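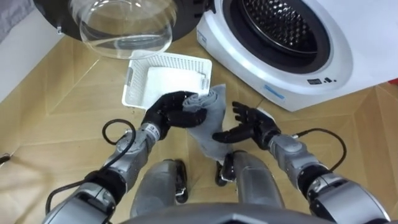 A front-loading washing machine with its door open.

Cantero wallets: changes to withdrawals for members

Members who hold digital currency through the Cantero wallet service are advised that new withdrawal arrangements will take effect in October. The changes apply to all personal accounts opened through the Stirkovstead office and to joint accounts held by two members.

Under the new arrangements, any withdrawal to a wallet address that has not been used before will be held for 60 minutes before it is released. During that time the member may cancel the request by telephone or through the account page. Withdrawals to addresses already saved on the account will be processed as they are now.

The daily limit for personal accounts will remain at $1,000. Members who wish to apply for a higher limit must complete the revised identity form, which replaces the version issued last year. Forms already lodged will be honoured and do not need to be sent again.

Krystyna Wróbel, Manager of Member Services, said the holding period had been tested with nearly 200 account holders over the winter.

"Most of the calls we received were about addresses that had been copied incorrectly," Ms Wróbel said. "A transfer of this kind cannot be recalled once it has been confirmed on the network."

Members are reminded that recovery phrases should be written down and stored away from the device on which the wallet is used. Staff will never ask for a recovery phrase by email, by text message or over the counter.

Enquiries about the revised form may be directed to Estela Salinas at the Stirkovstead office between 9 am and 4 pm.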